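Home Products Software Support Contact

Search products Go

Drasico Board Task Pack – simulated

Practice pack for arm and gripper work. All in simulation, no hardware needed. You get the table cell, arm, two-finger gripper and a blue and cream chessboard with pieces. Load it, pick a start position, run.

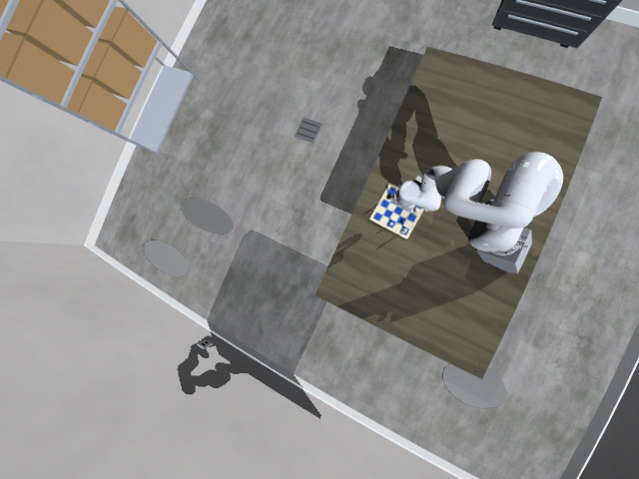
What's in the pack

14 start positions, 54 scripted moves. Overhead-ish room view plus the gripper view, both logged. Shadows on by default – turn them off if your machine strugles.

Gripper view is the one most people train on. Board ahead, fingers either side, black and white pieces in play.

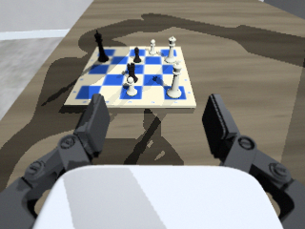 Licence covers 22 seats, updates till April. Runs on Trukgate 21 or later, older versions wont load the table. Extra start positions sold seperately – ask Latrice Dvorak in sales for a price. Trial copy has the full cell but only the first few moves.

Related items
Ullel gripper add-on
Sorensen shelf picking pack
Drasico drawer task pack
Trukgate seat upgrade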